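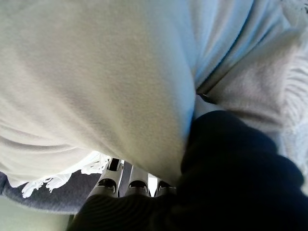

About us

Windirmont is a small research group working on how robots handle cloth. We share a workshop with Moltier, who repair and resell household textiles, and most of our problems come from their sorting tables.

What we work on

Picking one item out of a mixed pile is harder than folding it afterwards. A fleece lying over a fringed throw hides most of what is underneath, and dark fabrics pressed together give very little edge to work from. A camera above the table sees the top layer and not much else. Our method uses a small camera at the wrist, which goes in with the fingers and keeps looking while they close.

We call the method Trostedness. It makes a fresh guess at where one fabric ends and the next begins each time the hand moves, and it can back out and try again from another side. It does not need to know what the garment is. Ribbing, fringe and trim all help it, and plain dark cloth is still where it does worst.

Results so far

Our main trial was 2000 picks from mixed piles, half with the overhead camera alone and half with the wrist camera added. We counted a pick as good if one item came up and nothing else came with it. The overhead camera managed 900 good picks out of its half. With the wrist camera the figure was 995. Each pick was allowed 2 attempts.

Those piles were all dry and all from the same supplier, Lưu, so we would not claim the same numbers elsewhere. A second trial with thinner fabrics begins in August.

Who we are

Khang Đồng leads the group and wrote the first version of the method. The rest of us look after the hardware, the trials and the labelling of the pictures, and most people do a bit of each.

Working with us

We take on student projects and lend our trial sheets to other groups who ask. Visitors are welcome in the mornings by arrangement. Please use the side entrance, as the front door belongs to Moltier's shop.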